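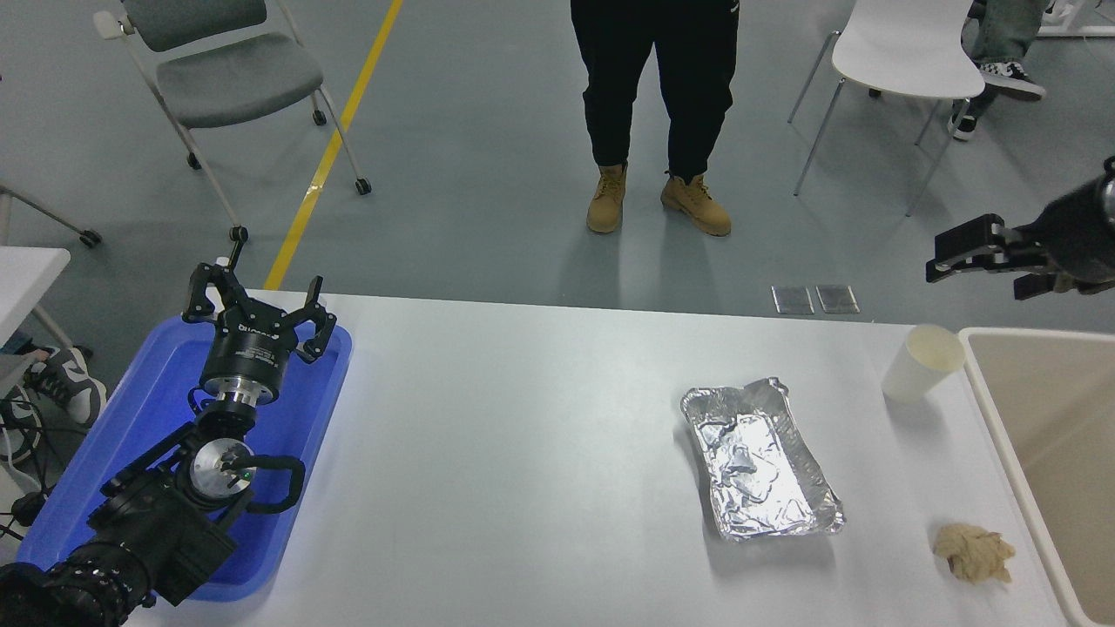 Visite du laboratoire de téléopération de Sillska
29 juillet 2022

Une délégation de l'institut Udorden a été reçue vendredi par la société Sillska, dans l'atelier où sont enregistrées les démonstrations destinées à l'apprentissage de ses robots à deux bras. M. Pankaj Yadav, responsable du programme Skuretti, a conduit la visite.

La tâche étudiée est le débarrassage d'une table — barquette en aluminium, gobelet en papier, plateau bleu, bac beige placé au bord. Un opérateur commande à distance les deux bras, munis de pinces noires, et chaque séquence est enregistrée puis relue avant d'être retenue. Une série compte 50 démonstrations ; 44 ont été validées lors de la dernière.

Les échanges ont porté sur la saisie des objets froissés ou légers, que M. Yadav considère comme la principale difficulté, ainsi que sur la durée des sessions, limitée à 30 minutes par opérateur.

Une seconde visite est prévue en octobre.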